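4.2 Tabletop setup and the sandwich task

We tested the recovery method on a two-arm workstation at the Tenduvar lab. The arms share one brown tabletop and are controlled by the same policy. Each arm has a parallel gripper and its own wrist camera, and a fixed camera covers the whole workspace. The task uses three plates, a toaster, a squeeze bottle and a sandwich. Object positions change between episodes, so the policy can't rely on a memorized layout. Figure 3 shows the workspace from the fixed camera (a) and a view from a wrist camera (b).

(a)

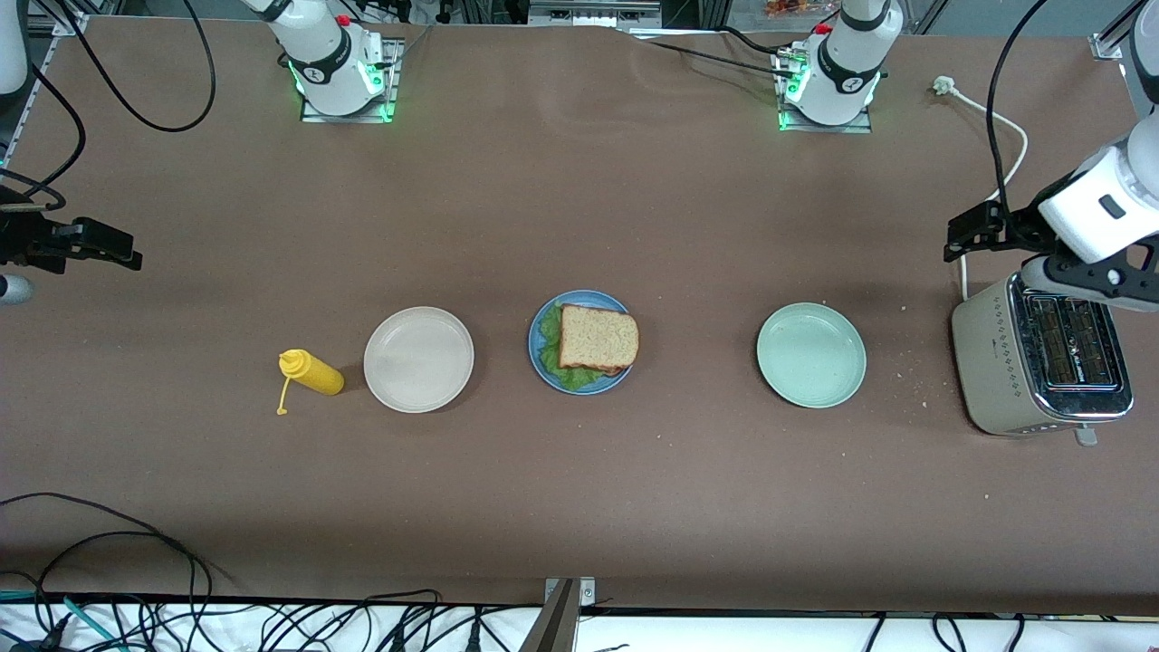
Why use two arms for a task that one arm could mostly do? We wanted to study how an error made by one arm affects the plan of the other, and a shared task with shared objects brings that up often.

Training data came from 41 teleoperated episodes recorded in March by two operators, Mahsa Bahrami and Zewditu Shiferaw. Both had used the Drovel control interface before. Neither was told which object positions would be held out for testing. We marked each episode by hand with the start and end of every subtask, and a second person checked the marks. Where the two disagreed – mostly on when a grasp begins – we kept the earlier time.

The policy takes the fixed view and both wrist views as input. The fixed view is useful for choosing which object to go to next, and in the last part of a reach the wrist view carries most of the position information.

(b)

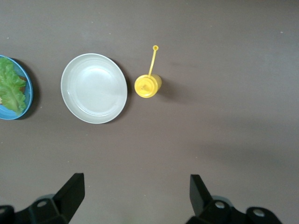
Figure 3. Workspace from the fixed camera (a) and objects from a wrist camera (b).

For that reason we drop the fixed view at random during training, but only in the marked grasp segments. Dropping it everywhere made the arms slow to pick a target, and we went back to the narrower version after a short pilot.

At test time we ran 25 trials per condition. A trial counted as a success if every object was in its goal area when the policy signaled that it was done. The baseline was the same policy with the recovery module turned off. It failed in 7 trials, and the full method failed in two. Both remaining failures involved the squeeze bottle, which rolled after a weak grasp and came to rest outside the reach of the arm assigned to it. The module doesn't reassign objects between arms, so it kept retrying until the time limit. We return to this case in Section 5.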